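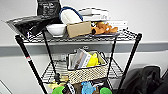 A wire cart stocked with plush toys, packaging and a woven basket.

Crowded shelves just got a lot friendlier for robots! Helell has released version 4 of Plevora, its open perception software, and the big news is how it handles clutter. The new model splits overlapping items into separate objects – soft toys and crumpled bags included – and passes them to the planner in 26 milliseconds. It was tuned on 546 shelf layouts. There's also a handy viewer for checking each outline by hand. Support for the Odomex planner is due in October.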